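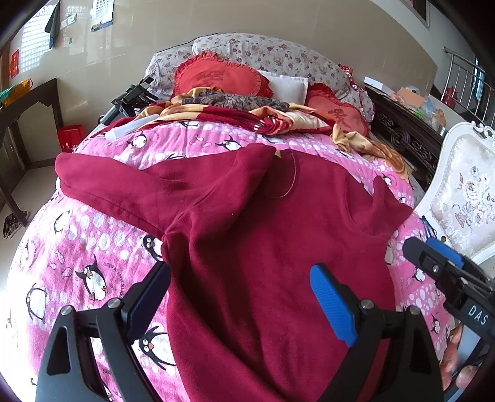

# Folding demos by hand: where do you start the recording?

**tarn_lane** - 26/08/2025

I'm working through the sweater part of the Stirnis set, all hand-held gripper, no arm. The target is 1,000 clips by the end of the job and I have a question about the first second or two of each one.

At the moment I start with the garment laid out face up on the bed, fingers wide open over the bottom of it, and hold still before I move. The notes that came with the set only say "begin in a neutral pose". One person on my team reads that as fingers open above the cloth. Another reads it as gripper well back, nothing near the cloth at all. We have both kinds now and I'd like to pick one before there are more of them.

For those who have trained on this sort of thing, does it matter?

---

**mossbank**

It matters a bit. If every clip starts with the fingers already over the hem, the arm only learns what to do from there. Put it a foot to the left and it dithers. We had this with towels. The policy was good once it was on the cloth and poor at getting to it.

I'd start further back, and from a different place each time.

---

**pell_and_daughter**

Disagree with mossbank, at least for sweaters. The approach is the easy part and you can script it. What you can't script is the grasp and the first lift, and that's where I want the demonstrator's time going. Starting over the cloth is fine if you always do it and write it down.

What I would ask is where you take hold. Hem, sleeve or neck?

---

**tarn_lane**

Neck for the first fold, then sleeves. I know most people start with sleeves. With this sort of fleece the sleeves slide back out when you move the body, so I do the neck edge first and pull it down towards me. 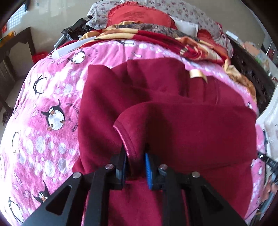 *Neckline hem between the pads.*

I pinch the hem itself and leave the loose cloth below it alone. If I take a deeper grip I get two layers and the back comes with the front.

---

**ovenshelf**

That's a decent pinch. I can see both sides of the seam and the cloth isn't wrapped round a finger, which is the usual fault in the clips I get sent.

Two questions. Are you always doing this on the penguin blanket? And does anyone swap the garment for a different colour?

---

**tarn_lane**

The blanket is what's on the bed in that house. The people recording go to six homes in Trornstead and each one has its own bed and its own clutter. The set asks for real rooms. Garments change too, the dark red one is in 40 of the clips I've checked so far.

---

**mossbank**

Leave the blanket. A busy print is good for you as long as it isn't the only one. I've seen a model trained on plain white sheets go for a pillowcase flower as if it was a collar.

On the grip, I'd want some bad ones in there as well. Take two layers on purpose, let go, take it again. If the arm never sees a recovery it won't do one.

---

**pell_and_daughter**

I'd keep deliberate mistakes in a separate folder. People are bad at faking them. They grab the wrong bit slowly and neatly, and then the model learns to grab the wrong bit slowly and neatly. Real slips that got put right are worth keeping, the acted ones I'd leave out.

---

**mossbank**

Fair point about acting. I still think a few are better than none. We used eight on the Clovow job and the arm did start re-grasping, though I can't prove it was down to those.

---

**gantry_lou**

Coming at this from the teleop side. Has anyone here compared hand-held with driving the arm remotely for soft stuff? We did sleeves on the Nwosu rig, two controllers and a screen, and it was painfully slow. A fold that takes a few seconds by hand took most of a minute. On the other hand every motion was one the arm could really make, so nothing had to be thrown away afterwards.

With hand-held I worry that people reach in ways the arm can't follow, and that they go far too fast.

---

**tarn_lane**

Speed is my main problem, yes. Frames like this turn up in the set and I don't know what to do with them.

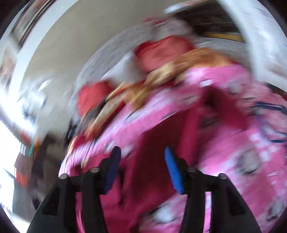

*Fingers open, bedding smeared, grip pads still readable.*

The gripper is sharp enough that you can see the ridges on the bright blue pad and all four bolt heads. Everything past it is streaks. I can make out the pink blanket and something tan and fuzzy, probably a soft toy, and two red things I couldn't name with any confidence.

---

**ovenshelf**

I'd drop the stretch with the blur and keep the rest of the clip if the tracking holds. Check the pose log over that stretch first. If the position jumps there, bin the whole clip.

---

**gantry_lou**

Or keep it. The arm's wrist camera will blur too when it swings. You don't want a model that has only ever seen sharp pictures.

---

**ovenshelf**

It won't blur like that unless you run the arm at a speed nobody would sign off. A light blur, fine, leave it in. In this one you can't tell what is lying on the bed.

---

**pell_and_daughter**

With ovenshelf on this. Also more light in the room, and a shorter exposure if your camera lets you set it. There's a bright window on the left in that last one and the auto setting may be doing odd things when it swings past.

And tell people to move at half the speed they think is right.

---

**tarn_lane**

Thanks all. For the rest of this batch:

- start with fingers open, but vary how far back
- hem pinch at the neck, single layer
- genuine slips stay in if they were put right, no acted ones for now
- check the pose log on anything with heavy blur before deciding

I'll try locked exposure in the next house. mossbank, if you still have the towel clips with the varied starts I'd like to see how far back you went.

---

**mossbank**

I'll dig them out. Some were too far back, you get a lot of blanket and not much towel. Message me where you want them sent.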